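Print this page | E-mail this page
Search this site Enter keywords Go

Where Did the Lunch Hour Go? A Survey of Eating Habits in Urneck
Student project report, Social Studies elective
Duarte Brandão and Thilini Bandara

Our town has 2722 residents and, by our measurement, very few lunches. We handed out 763 questionnaires in November, mostly at the bus station and outside the Leclerc bakery, and got 244 back. One had been used to wrap a sandwich, which we counted as a response.

The first question was how long people take to eat at midday. The most common answer was "under fifteen minutes." The second most common was "why do you want to know." Older residents told us that shops used to close from noon until two, and that the whole street smelled of onions. We could not verify the onions.

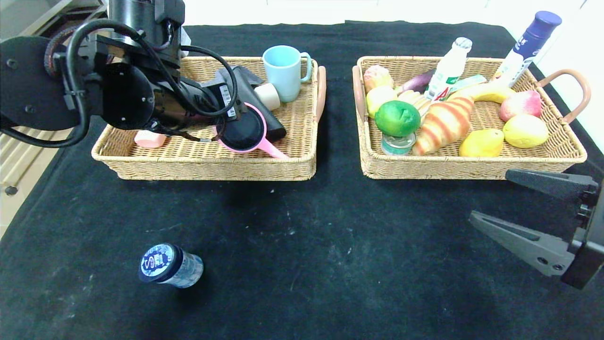 Eating at a desk was the habit people were least proud of and most likely to have. Several wrote that they own a proper plate but keep it at home, where it is safe. What they keep at work is a mug. A light blue ceramic one with a handle, set upright in a basket, would cover soup, coffee and cereal for most of our sample, and three people said they had eaten salad out of theirs. We did not ask a follow-up question.

We had expected price to matter most. It came second, behind "the line is too long." The Onby canteen serves a hot meal until 1:30, but the office workers we spoke to get out at 1:15 and do not like running. Our teacher suggested we test this walk ourselves. It takes eleven minutes – nine if you ignore the crossing, which we did not, officially.

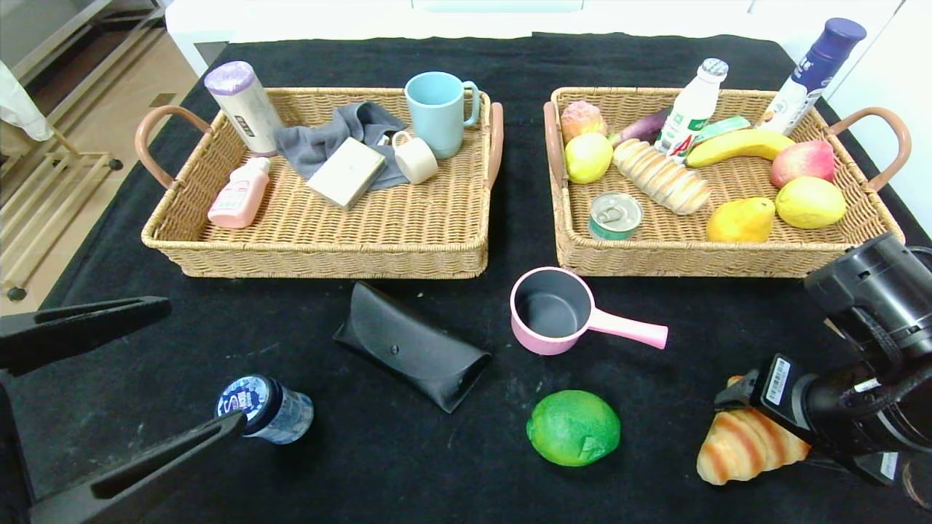 Annick Lacroix told us the lunch hour was never an hour to begin with, and that at the Weker plant it was forty minutes, with ten of those spent washing your hands. We added a question about hand washing after that. Most people skipped it, and we have decided not to draw conclusions.

Our sample leans toward people who wait for buses. A second round on a Friday would help, as would a shorter form.

Reader comments (2)

Rosalba Colombo: The street did smell of onions. I was there.

Chaminda Weerasinghe: The canteen line is long because there is only one register. Please put that in the next report.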